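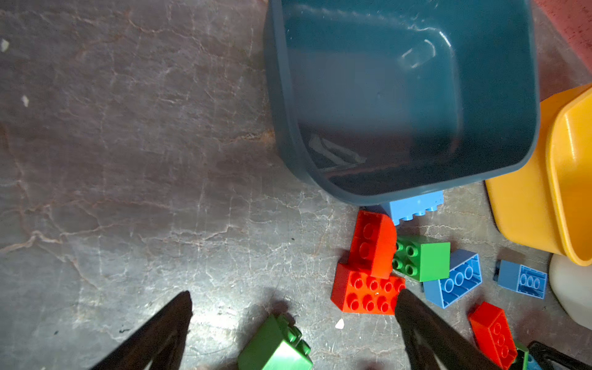

Wrist view looking down at the floor, with the green brick between the fingers and the teal and yellow bins behind.

Murnthorpe Brick Sorting Project
Minutes of the collection meeting, Apr 1, 2025

Welcome and last minutes
The meeting opened a little behind time while everyone found a chair and a cup of something warm. The chair thanked the whole group for a very full month of driving the arm, which is tiring work however cheerful people are about it. The last minutes were read and accepted with one small fix: the shared folder is called Wodis, with one s, and it had been spelled two ways on the same page.

Where the collection stands
The set now holds 3,940 episodes of bricks being picked up and put away in bins, counting only those that passed review. A further 62 are waiting for a second look, mostly ones where the driver paused for a long while in the middle of a reach. There was a friendly but rather lengthy talk about pauses. Some felt a pause is a fair part of how a person works and the model may as well see it. Others had watched the last trained version hover over a brick as though thinking of something else, and would like fewer of them. It was agreed to keep short pauses, and to set aside any episode where the arm holds still for more than 12 seconds.

Upside-down bricks
The reviewers asked for more episodes that start with bricks lying on their backs, hollow side up, and more with bricks leaning on or touching one another. Drivers have a very natural habit of going for the easy brick first, so the hard ones get left to the end, when everybody is ready for lunch. From now on each driver will begin at least 20 episodes per shift with a brick that is upside down or touching a neighbor. The group was glad of this and several people said they'd been wanting an excuse to try it.

Floor and light
A good deal was said about the marble-patterned floor. The pale veins and the bright patches near the fingers make a busy background, and one reviewer had mistaken a vein for the edge of a brick when marking grasps. Against that, homes have busy floors too, and we would all like the model to cope with them. The floor stays. Drivers are asked to pick up small white chips and flecks before a session, and to write the time of day in the log so that changes in light can be followed later.

Bin placement
The bins have been drifting back to the same spots out of habit. They will be moved between episodes, and swapped over halfway through each shift.

Sharing with Grikcombe
Our friends at Grikcombe have asked for an early portion of the set to try with their own arm. The group was happy to say yes, once the Chraibi labels have been checked against the written task names. The full set is still planned for September.

Any other business
The log template needs a wider notes column. Thanks were given for the lemon cake.

Actions
Review the waiting episodes before the next meeting: review team.
Add the time of day and a wider notes column to the log: drivers' group.
Check labels and prepare the Grikcombe portion: data team.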